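24 Nov 2019, Lirnham workshop

Hand gripper no. 4, strip and rebuild. Shona brought it back from the flat with a note taped to the handle: "closes late on the right, sometimes clicks". Put it on the bench just after ten. Parisa had already pulled the logs, which show 3,130 open and close cycles on these pads and links.

Before taking anything off I worked the trigger slowly by hand. The left arm moves as soon as the slack is out of the cable. The right arm waits, then catches up in one go. No grit that I could feel. The click comes at the moment the right arm starts, so I went for the pivot first and left the cable alone.

Right pivot: the big silver disc came off with the pin spanner, tighter than it should be. Washer underneath was dished and had worn a bright ring into the back of the disc. I think whoever fitted it last did the disc up against the washer to get rid of side play. Left pivot was fine, washer flat, a bit of old grease gone brown. Replaced both washers anyway so they match. Thin smear of the white grease on each and nothing on the cable.

Small pins: all out, wiped, back in. The one at the top of the right arm had a burr on the head side. Took it down with the fine stone. It goes in with thumb pressure now, same as the others.

Pads: blue faces wiped with a damp cloth and left to dry over lunch. Texture still good on both. The black backing on the left one had begun to lift at the lower corner, so I reglued it and clamped it with a peg and two bits of card. I would not trust it past Christmas. New pads are on order from Vandholm, due in December, part 475 on their list. Agnes Drummond has the order copy.

Housings: left and right back on in the order they came off. The screws under the ribbed plate are different lengths again. The longer ones go at the back, nearest the handle. If you put a long one in front it comes up under the linkage and rubs, and you get a click very like the one I was chasing. I have put a paint dot on the long ones.

Opening set with the pads wide and the trigger fully out, then the stop screw backed in until it just touches. Locked it with the small nut. Zeroed the encoder in that position and saved it. The old zero was 1,955 counts and had drifted well off what the open stop gives.

Tried it in the flat afterwards, at the bed, with the pads open in front of the tissue box marked "Face".

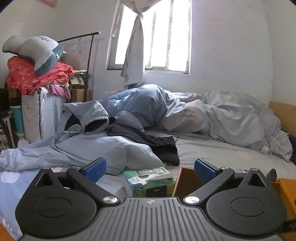
Lorna Cruickshank wrote back that she would rather the zero was taken with the pads closed, as the Stirnetville set are done that way and the closed stop wears less. She also asked for the date and the new zero to go on the tape inside the handle as well as in the book, and for the trigger spring to be checked while it was apart.

Fair on the tape, done. Spring is the original one and I did not measure it, so that is still open. On the zero, I have left it as open for now. Changing one gripper alone would muddle the Mallet script, which expects open zero on all of ours. If we change, we change the lot in one morning.

To do:

- measure trigger spring, compare with the spare in the top drawer
- look at left pad backing again on Friday
- buy washers, we are down to the last pair
- ask Agnes Aitken if the Mallet script can take the zero side from a setting
- find the proper pin spanner, the one I used has a bent leg

Gripper is on the charging shelf with a green tag. Leave the disc tension alone, please. If the right side starts to lag again write down the cycle count before you touch it.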